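April 2019

Bench notes, pencil drop test for the Vondside order

Finally got through the first proper batch of pencils with the new cores, so I'm writing this up while my hands are still gray. Vondside wants a pencil that survives a school year, and the complaint on the old one was always the same: looks fine, sharpens fine for a week, then the lead falls out in chunks. My money was on cores cracking inside the wood before anybody even puts a point on them.

So, drops. I let them go flat from desk height onto the hard floor, 40 pencils from the Covness slats and the same from the Nagano slats, then sharpened every one down to the stub and kept the broken bits in envelopes. I did the Covness ones first and I think I was rougher with those early on (I was getting the hang of it, and I dropped a couple on the end by mistake). Those are marked with a red dot on the envelope, please don't mix them in!

Covness slats: lots of snapped cores, mostly in the half nearest the printed end. Nagano slats: way better, only a few, and those were clean breaks and not crumbs. I didn't expect the wood to matter that much with the same glue and the same lead.

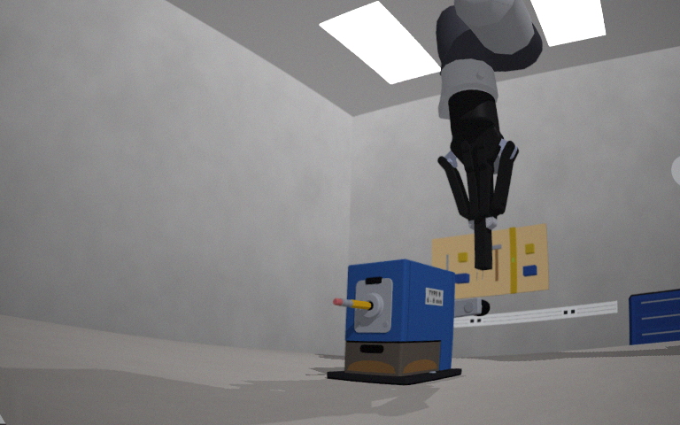 The glue is the other thing. I split a few of the bad ones lengthwise with the thin knife and you can see dry stretches in the groove where the core was never stuck down at all -- it just rattles in there like a pea. Our pot was set at 98 all morning, and I have a feeling the glue was going stringy before it reached the end of the slat. Last year's sheet says lower, but somebody wrote over the number and now I can't read it. If that was you, come and tell me.

Also tried the Vulico glue on a handful. Smells awful, holds really well, takes forever to set. Not sure we could run it on 2,000 pencils without the clamps backing up all the way to the door.

Next: same drops again with the pot turned down, Covness slats only, and this time I'm using the wooden chute so they all land the same way. The leftover cores are in drawer 920, under the erasers. Need more envelopes, and the thin knife wants a new edge.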